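Food Handling Robots: Questions We Get About Rules, Standards and Good Practice

Answers by Dima Saab, with corrections from Naveed Sethi. Last updated January 3, 2024.

Domthorpe advises small and mid-sized food processors that are thinking about robots on the prep line or already have them. We don't sell robots. Most of the questions below come from plant managers who have just sat through a sales demo, and the answers are shorter on cheer than the demo was.

Is there one standard that covers a robot picking up food?

No. Anyone who tells you their cell is "fully compliant" should be asked: with what? You have at least three sets of rules that were written by different people for different reasons. There are the machine safety standards, which care about your workers. There are the food safety rules, which care about the people who eat the product. Then there is whatever your customer put in the supply contract, and that is often the strictest of the lot. A robot can pass the first and fail the second without anybody at the vendor noticing.

Start with ISO 10218 on the safety side. For the food side, read the regulations that already apply to your plant, in particular the parts on equipment and utensils. A gripper finger that touches food is a utensil as far as we're concerned. Treat it like one.

The vendor says the fingers are "food grade." Is that enough?

It's a phrase. Ask for the paperwork on the exact material, including any coating, glue or dye. Ask whether the declaration covers the finished part or only the raw stock it was made from. We have seen a declaration for a resin handed over as if it covered a printed part made from that resin, and printed parts have layer lines that hold juice and starch.

Ask about color, too. Many plants keep blue for anything that could break off near food, the idea being that very few foods are blue. Black fingers are common because that is how the parts ship. Black is hard to inspect for residue from some products and easy to lose in others. It isn't banned by anything we know of, but if your own foreign body policy says blue, the robot doesn't get a pass.

Do we need a risk assessment if the robot arrived with one?

Yes. Theirs is about the arm. Yours is about the arm, the tooling, the product, the floor, the wash-down hose and the person who reaches in when something rolls the wrong way. The integrator can help write it, and you still have to sign it. If you can't explain a line in it, don't sign it.

It's a collaborative robot. Doesn't that mean no guarding?

This is the most expensive misunderstanding we deal with. "Collaborative" describes a way of running the application. Put a blade on the end of a gentle arm and you have a gentle arm holding a blade. Even plain fingers can pinch. The assessment decides whether you need guarding, and it gets redone when you change the tool.

How should we test grasping on real produce?

With real produce, and more of it than the vendor wants to clean up after. Foam blocks and plastic carrots tell you the arm moves. They don't tell you what happens with a piece that is a little soft on one side.

Test single pieces on a plain surface first. It's slow and dull, and it's where you find out whether the fingers line up with the piece before they close or simply shove it into place. Shoving matters with cut vegetables because the cut face gets rubbed along the surface. Write down what counts as a failure before you begin. Ours normally includes dropped, crushed, pushed out of reach, picked up on the second try, and marked.

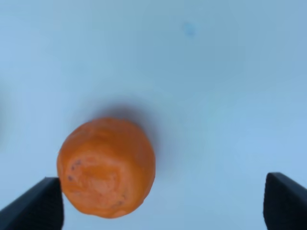

After that, move on to mixed sizes, then to pieces touching each other, then to a pile. Don't let anyone skip to the pile because it looks better on video. If the single-piece numbers are poor, the pile numbers are just luck with more steps.

Keep the ugly pieces in. Test lots get sorted, usually by someone trying to be helpful, and the result is a robot that works beautifully on vegetables you don't buy. Rough skin, flat bottoms, dark specks, odd ends: if it would reach your line on a normal day, it goes in the test.

How many tries is a fair test?

More than you were shown. One of the proposals we reviewed last year, for a gripper called the Sello, claimed a success rate of 93 percent. Fine. Of what? It took three emails to learn that retries were being counted as successes. We asked for a run of 2,000 picks with no retries allowed and every piece logged, including the ones the operator had quietly moved back to the middle of the table.

The first lot came back with 855 entries in the log for what was described as 800 picks. The extra 55 were retries that somebody had left in. That doesn't mean anyone was cheating. It does mean the people running the test hadn't agreed on what a pick was, and neither would your staff without a written definition.

Ask for the raw log. A percentage in a slide deck is not evidence.

What about cameras near the gripper?

A camera close to the fingers is handy and gets a good look at the piece just before contact. It also sits in the splash zone. Its housing, cable and mounting screws all need to be in your cleaning plan and on your foreign body list. Check the lens at the start of each shift. A smeared lens can lower the pick rate for hours before anyone thinks to look at it, and in the meantime the software gets the blame.

Ask as well where the pictures go. Some vendors keep them to train their models. That may be fine with you, but it should be in the contract, along with what happens if a worker's face or hands end up in the set.

How often do the fingers need cleaning?

As often as a knife doing the same job, unless you have swab results that support something else. "The robot only touches carrots" is not a cleaning schedule. Fingers should come off without special tools. Have someone from your night crew take them off and put them back during the trial, with gloves on, and time it. If it takes a vendor technician, it won't get done.

Pay attention to the work surface too. A plain, pale, smooth surface helps the vision system and helps your people spot stains. It needs the same wash and sanitize steps as any other contact surface.

Can the robot handle allergens?

It can handle them about as well as your changeover procedure can. Most of the risk is in joints, covers and soft parts. If you can't validate the clean between an allergen product and a non-allergen product, buy a second set of fingers and store them apart. Fabric arm covers are a particular headache and we would rather see them gone.

The software updates itself. Is that a problem?

Yes, if your approval was for the old version. An update that changes how hard the fingers close is a process change. Turn automatic updates off, ask for written release notes, and rerun a short version of your acceptance test before the new version touches product that ships. The people at Khattak, whose controllers we see a lot of, will freeze a version if you ask. They won't offer.

Do we have to train people who only work near it?

Yes, and that includes the cleaners and the temp staff. They need to know where the stop button is, what the restart rule is and who is allowed to clear a jam. Keep it to one page. Naveed would like it noted that the page should be on the wall by the cell, and that he has found it in a binder in the office on every visit.

Is a certificate from a training course worth anything?

Some are. The Nuvia course is decent on guarding and thin on hygiene. No certificate replaces watching the person stop the cell, lock it out and restart it in front of you.

Would you buy one?

For steady, dull work on one or two products, possibly. For a line that changes product four times a day, not yet, and not on the strength of a demo. Rent before you buy if the vendor will allow it, and if they won't, ask why.

Can you check our vendor's proposal before we sign?

Yes. Send the proposal, the material declarations and the full test log. If there is no test log, send the rest anyway and we'll tell you what to ask for.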